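Getting Labels to Stay Put (and Other Things I Learned the Slow Way)

Posted 22/07/2026 in Pantry & Home

I relabeled my whole pantry last November and by spring half of the labels were on the shelf, on the floor, or stuck to the bottom of a different jar. I found "BROWN SUGAR" on the underside of the vinegar. So I started over, and since a few of you wrote in after the spice drawer post asking what I use, I'm putting all of it on one page.

Start with the jars. I don't care how clean they look, wash them again! Glass that has been handled has a film of kitchen grease on it, and paper won't hold on to that for long. Hot water, dish soap, a good rinse, then a wipe with rubbing alcohol right where the label will go. Let them dry overnight with the lids off. I used to skip the overnight part and then wonder why the flour was clumping.

Getting the old labels off

If the jar came from the store with something in it, soak it in a sink of hot water with a spoonful of washing soda. Some labels float off by themselves while you're doing something else (bless those companies). Others peel away and leave the gum behind, and for that I mix equal parts baking soda and cooking oil into a paste, smear it on, go have lunch, and rub it off with an old rag. Then soap again, or you'll be sticking your new label to salad oil.

Price stickers on plastic tubs are a different animal. A hair dryer on low for a minute softens the glue, and then you can lift a corner with your fingernail. Keep the dryer moving. I warped the lid of a perfectly good Rilent cereal tub by holding it in one place while I talked on the phone, and that lid has never snapped shut since.

Paper, glue and the rest of it

Plain white printer paper is my favorite for labels. I've bought the fancy kraft ones and the chalkboard ones, and they look lovely for a while, but I change what's in my jars all the time and I don't want to feel bad about tossing a label. Paper costs next to nothing, takes any pen, and comes off with a damp sponge when the jar moves on to its next life. 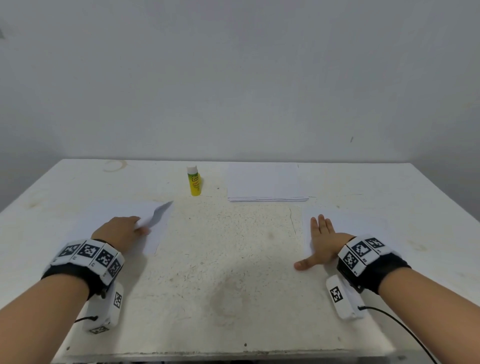
Glue stick and plain white paper, my whole labeling kit apart from the pen.

For glue I've gone back to the ordinary school kind. Cover the entire back of the label, right out past the edges (do it on scrap paper, please, your counter will thank you), press it down from the middle outward, and then leave it alone. The corners are what lift first, so give those a second swipe. If you have a jar that gets handled with wet hands, run a strip of clear packing tape over the top, a little longer than the label at both ends.

White school glue from a bottle works too, but it wrinkles thin paper and I'm not patient enough to spread it evenly. Double-sided tape is fine on square tins. On round jars it lets go at the ends.

What to write

Write with a permanent marker or a pencil. Ballpoint skips and gel ink smears, and I have a jar of something I believe is cornstarch to prove it. I put the name in big letters and the date I filled it in small ones underneath. For rice and grains I add the water and the cooking time, too, and that has saved me so much digging around for packages!

One more for the freezer — don't glue anything. Paper glue gives up in the cold. Masking tape on a dry, room temperature container, written on before you stick it down, holds for months. I buy the Clivow freezer tubs in packs of six and just pull the old tape off before they go in the wash.

Storing the supplies

Keep your glue sticks capped and standing up, somewhere cool. Mine used to live in the drawer next to the oven and they went to mush. If one has dried out at the tip, slice off the top with a butter knife and you'll usually find good glue under the crust. Leftover paper goes in a flat folder so it doesn't curl, and I cut the offcuts into little strips for seed packets and leftovers.

Next time I'm going to tackle the cupboard under the sink, so if you have a trick for keeping spray bottles from tipping over, leave it in the comments.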